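3.2 What Gets Left in the Cup

Participants in the Rutwood office study agreed, in writing, to empty their cups before leaving the table. Of the 100 cups we logged in May, 65 still held liquid. Min called this remainder the "courtesy sip," as though it were being saved for a guest.

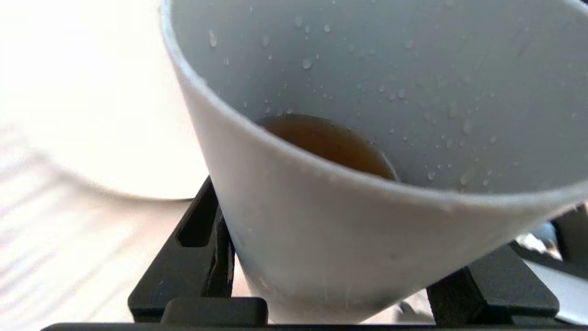 Figure 4. White cup with a shallow pool of brown liquid and droplets on the inner wall.

Asked about the leftovers, most drinkers blamed temperature. Six blamed the cup. One maintained that the last mouthful belongs to the sink, a position we coded as "other" after a long afternoon.

Where the cup was put down mattered more than what was in it. Cups parked near a plate stayed there a median of 60 minutes, apparently enjoying the company.

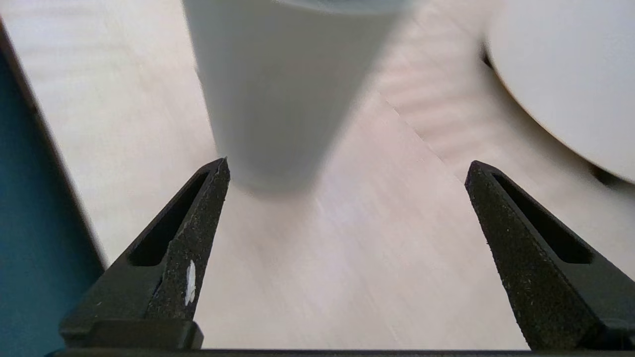
Cups left on a desk did worse, and two had to be dropped from the sample on grounds of smell. Osian Prosser recoded the desk cups separately; his totals are in Table 2.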